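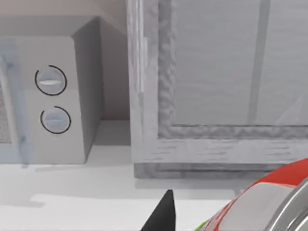
A rendered kitchen counter with a microwave, a gray cabinet and a black gripper finger. Credit: Cassim

Jalambridge Group Publishes Rules for Testing Household Robots in Simulation

Guide sets out what labs and suppliers should record, repeat and report before a simulated result is used to support a product claim

HUVVILLE, February - The Jalambridge Group, an association of test labs, software firms and robot makers, today released the first full edition of its good practice guide for testing household robots in simulated kitchens. The guide is free to read and use. It covers how a simulated test should be set up, how many times it should be run, which failures have to be counted, and what must be printed next to a success rate when that rate appears in a report, a bid or a sales document.

The guide contains 149 clauses. Of these, 23 are mandatory for any organization that wants to state that its testing follows the Jalambridge guide. The others are recommendations, and a lab may depart from them if it writes down what it did instead.

Simulated kitchens are now a common place to train and check robot arms before they are used on real counters and appliances. They are cheap to run, they can be reset in a moment, and nothing gets broken. They also differ a great deal from one supplier to the next. A cabinet door in one simulator may swing freely, while the same door in another needs a firm pull. Lighting, friction, camera placement and the starting position of the arm all change the result. Until now, buyers comparing two published success rates have had little means of knowing if the two tests were alike.

"A percentage with no test conditions next to it can't be checked by anyone," the group said in its introduction to the guide. "We have asked for a short list of facts that every lab already has on hand. Most of the work is in writing them down the same way each time."

What the guide requires

Under the mandatory clauses, a lab must give a fixed version number to every simulated room it uses for testing and must keep that version unchanged for the length of a test series. If an object is moved, resized or given a new surface, the room gets a new number and the earlier results stay with the earlier room.

Each task must be written out in plain words before testing begins, along with the condition that counts as success. For a task such as opening a cabinet, the lab has to state how far the door must open and how long it must stay open. For turning a dial, it has to state the start position, the end position and the margin allowed. A success condition may not be changed after the first run of a series. If it turns out to be badly worded, the series is closed and a new one is started.

A reported success rate must rest on at least 1000 runs per task, with start positions drawn by a method the lab describes. Smaller series may be published, but they must be labeled as trial runs and may not be averaged with full ones.

Every series must also be repeated under 3 lighting settings, which the guide defines in an annex. Results for each setting are reported separately. During the comment period several members asked for a single combined figure, and the final text doesn't allow one. Working members found that a combined figure could hide a sharp drop under dim light.

Other mandatory clauses deal with contact. A run in which the arm reaches its goal but strikes an appliance, a wall or a cabinet on the way is to be recorded as a success with contact, and the count of such runs must appear in the same table as the success rate. Where a gripper passes through a solid object because of a fault in the simulation, the run is void. Void runs must be counted and reported as well.

Tight spaces and partly hidden objects

One chapter is given over to the layout of counters. The working members noted that many test rooms place objects well apart on an open surface, and that counters in homes are rarely laid out that way. The guide recommends that every set of rooms include layouts with a gap between two large items, such as a microwave and a cabinet standing next to each other, where the arm has limited room to move.

The same chapter covers objects that fall partly outside the view of the robot's camera. Labs are advised to keep such views in their test sets. If they filter them out, they must say so. This is one of the mandatory clauses, and it drew the most comments from members. Two software suppliers had asked for it to be made a recommendation. The wording was shortened in response, and the requirement was kept.

Camera position has its own short section. A lab must record where each camera is mounted, if it moves with the arm, and if parts of the robot appear in its view. Where parts of the robot are visible, they may not be removed from the images used for testing unless they are also removed from the images the robot will work from in use.

Limits of a simulated result

The guide is firm on what a simulated result may be used to claim. It may support a statement about how a system behaves in the named simulated rooms. It may not be used alone to state that a robot is safe to use near people, and it doesn't take the place of a risk assessment or of any test on physical equipment called for by law or by a customer.

Member organizations that publish simulated results in marketing material must print the words "tested in simulation" on the same page and in the same size of type as the result. Pictures of simulated rooms must carry a caption or label that says they are rendered. The group said that rendered kitchens have become realistic enough that readers may take them for photographs, particularly at small sizes.

An annex describes how a lab may check its simulated rooms against a physical one. It asks for a short list of measurements - door weight, hinge resistance, dial torque, surface friction - taken on real appliances and compared with the values used in the software. The annex is a recommendation in this edition. The group intends to review its status once members have had time to try it.

How the guide was written

Drafting was led by the Lirnero test laboratory, with simulated rooms supplied by the software firm Cassim. The rooms were used to try out each clause before it was adopted. Clauses that different labs read in different ways were rewritten and tried again. According to the group, the clauses on void runs went through more drafts than any other part of the text, mainly over the question of how deep an overlap between two objects has to be before a run is thrown out. The final text sets a limit and lets a lab choose a stricter one.

Cassim has made the rooms used in drafting available to members along with a record sheet for each. "We changed our own release process to match the guide," the firm said in a statement. "Every room we ship now has a version number and a list of what is different from the last one. Customers had been asking for that for a long time."

Lirnero said that it will accept test records in the Jalambridge format from outside suppliers and will return records that leave out any mandatory item. It will publish a list of common errors when it has seen enough records to draw one up.

Using the guide

Organizations do not have to join the group to use the guide. Any lab may state that its testing follows the guide if it meets all mandatory clauses and makes its completed record sheet available on request. There is no fee and no certificate. The group doesn't inspect labs, but it will list complaints about misuse of the statement, along with the reply of the organization concerned.

Members have agreed to apply the guide to all new test series. Series already under way may be finished under a lab's earlier rules, provided the report says which rules were used.

Comments on the first edition can be sent through the group's website. Those that concern the meaning of a clause will be answered in a public list. Those that ask for a change will be held for the next edition, which will also take up mobile robots and two-armed systems. Both were left out of this edition to keep the text to a workable length.

About the Jalambridge Group

The Jalambridge Group brings together laboratories, software firms and manufacturers working on robots for homes and small kitchens. It prepares guides on testing and reporting and keeps a shared set of record sheets. Its office is in Huvville.

Media contact: Press Office, Jalambridge Group, Huvville

Copies of the guide, the blank record sheets and the lighting annex are available for download from the group's website. Printed copies can be requested from the press office.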